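Forum index > Benchtop arms > End effectors and grippers
Thread: Parallel fingers or soft pads for brick sorting on a two-arm cell?
12 replies

stergiou_bench
Posted 06/01/2021
We have a two-arm bench at Gellside that has run on the stock parallel grippers since we built it. The job is sorting toy bricks by color into bins, with both arms working the same pile. I have budget for one change before the summer and I'm stuck between two options.

Option one is a set of silicone finger pads that screw onto the existing fingers. Option two is the Gako two-finger adaptive gripper, with linkage fingers that wrap a bit when they close.

What I care about, in order: picking a brick that is lying against another brick, not flipping the brick on release, and not having to redo the hand-eye calibration every time somebody changes a finger. Cycle time is last. We are not selling bricks.

Has anybody run both on small hard parts? Our bricks are the short ones and the long ones mixed together, and the long ones are where most of the misses happen.

– Apostolos

lhladun
Pads first. They cost less than a lunch out and you can take them off in ten minutes. I ran silicone pads on small injection molded parts for 3000 cycles and changed them once, at the halfway mark, when the edge nearest the tip started to peel.

The thing to watch is thickness. Our pads took 3 mm off the opening on each side. If your stock gripper only just opens past the long side of a brick, you have made the long ones worse.

Lesia

tsolakis_c
I'll disagree with Lesia a little. Pads help with slip. If I read the first post right, slip isn't the problem. The problem is getting a finger down between two bricks that are touching. A pad makes the finger fatter, so it goes the wrong way.

For touching parts I'd grind the tips narrow and leave the faces bare. We did that on the Vuvavholm cell and our failed picks in clutter dropped by a third with no other change. Same gripper, same controller, same camera.

lhladun
Narrow bare tips on ABS bricks will drop them if the grasp is off center. You get a pivot around the contact point, the brick swings, and then it lands on its side in the bin. He listed flipping as number two.

tsolakis_c
Only if the grasp is off center. Fix the grasp.

lhladun
Sure, and while we're at it fix the lighting and the camera and the network :)

marina_alexiou
We had the Gako on loan for 50 days last November, so here is what I can say about it.

Good: on round or odd things it's much better than a parallel gripper. Cups, bowls, handles, anything with a taper. It closes around them and stays closed.

Bad: the fingertips move on an arc as they close. On a flat table that means the tips rise a few millimeters between open and shut. You have to compensate in z during the close or you pinch the top of the part. With a part as low as a small brick, we pinched the top edge a lot. The driver has a setting for this but it assumes a fixed part width.

Also bad: it weighs more than the stock gripper on our arms, and we had to retune the wrist joint. With the old gains it shook after every fast move.

If you only sort bricks, I wouldn't buy it. If you also do tableware or mixed objects, it's worth a loan.

stergiou_bench
Marina, thanks, that arc is just what I needed to know. We do have tableware on the bench too. Bowls, a cup, a tray. It's the second task and gets less time than the bricks, but it's there. So it isn't as simple as I made it sound.

On tip width: I measured ours. The fingers are blocky. I can see Christos's point.

gliapis
Question about the controller side before you buy anything. Are you running position control on the gripper or current control?

We wasted a long time comparing fingers when the real difference was in how the gripper was told to close. In position mode it drove to a fixed width and stopped. On a brick turned a few degrees off the finger faces it either missed contact on one side or pushed the brick until it squared up, and pushed the neighbor too. In current mode with a low limit it closed until it felt something and quit. Same fingers, big difference.

Glykeria

stergiou_bench
Position mode. With a width table per brick type.

gliapis
Then I'd change that first. It's free.

tsolakis_c
Agree with this. I'd still grind the tips.

marina_alexiou
Agree with Glykeria also. One warning – at low current our grippers sometimes stalled on their own cable drag. If your cable runs over the wrist and down the forearm, check that it has slack with the wrist at both ends of its travel. We had an arm that would close fine pointing down and fail pointing sideways, and we blamed the motor for a week.

stergiou_bench
OK, I did a first round. Plan and notes below. I kept the stock fingers on both arms and put only the left arm in current mode, so I can compare the two on the same pile.

1. Pile. Orange, red and green bricks, short and long, tipped out between the two grippers. I don't arrange them. If two land touching, they stay touching.

2. Bins. Three across the back of the table, a teal one on each side and the orange one in the middle. Green goes left, red goes right, orange goes in the middle bin.

3. Tableware. I left it on the left side of the table. The left arm has to reach over it, and I want that in the test because it's like that on a normal day.
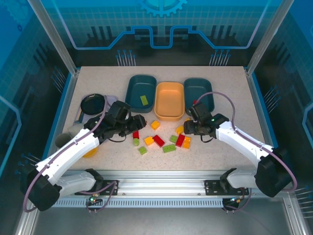 4. Scoring. A pick counts if the brick ends up in the right bin. A pick that moves a neighbor gets a separate mark, because that's the thing I'm trying to get rid of. Lying flat or tilted in the bin gets written down too, but doesn't fail the pick.

5. Stop rule. Eleven tries per arm, then reset the pile.

Results so far, one reset only. Left arm, current mode: 9 of 11 picked, one neighbor moved. Right arm, position mode: 7 of 11 picked, four neighbors moved. Both of the left arm's misses were on a red brick lying diagonally against another one. The right arm's misses were mostly long bricks.

I know it's too few to say much. But the neighbor count is going the way Glykeria said.

gliapis
Good. Do more resets and swap the modes between the arms halfway. Otherwise you're comparing the left arm with the right arm as much as one mode with the other. The bowls and cup are only on one side, so the left arm has a harder approach.

lhladun
What Glykeria said about swapping. Also, are you choosing the order or is the planner? If the planner takes the easy free bricks first then the arm that goes second gets the clutter.

stergiou_bench
Planner picks the order, nearest brick to each gripper. I hadn't thought about that. I'll shuffle the order and log it.

tsolakis_c
Both misses on a diagonal brick against a neighbor. That's tip width. I'll say it one more time and then I'll stop. If you don't want to grind the originals, print a pair in nylon with a 4 mm tip and try those. They'll wear but they'll last long enough to answer the question.

lhladun
Print them with a thin rubber face and we can both be right. Half a millimeter of sheet, glued. You lose almost nothing on the opening.

tsolakis_c
I could live with that.

marina_alexiou
If you print fingers, keep the mounting holes and the tip position identical to the stock ones. Then your tool center point stays put and you don't touch the calibration. You said that was third on your list. We made ours 2 mm longer for no good reason and paid for it with an afternoon of recalibrating.

stergiou_bench
Fine, this is the order I'm going with: current mode on both arms, shuffled picks, 12 resets with the stock fingers. Then printed narrow fingers with the rubber face on one arm, same test, and swap. The Gako waits until I've seen how the bowls go in current mode. Marina, could you send me the z compensation values you ended up with? If I do get a loan unit I'd like to start from there.

marina_alexiou
Sent. They're for our finger length, so check the first few closes in the air before you go near the table.

gliapis
What current limit did you use on the left arm? I'd like to try the same on ours.

stergiou_bench
Thirty percent of rated for the bricks. For the bowls I haven't set one yet. At thirty the black bowl slid out when I tried it by hand from the pendant, so it will need to be higher.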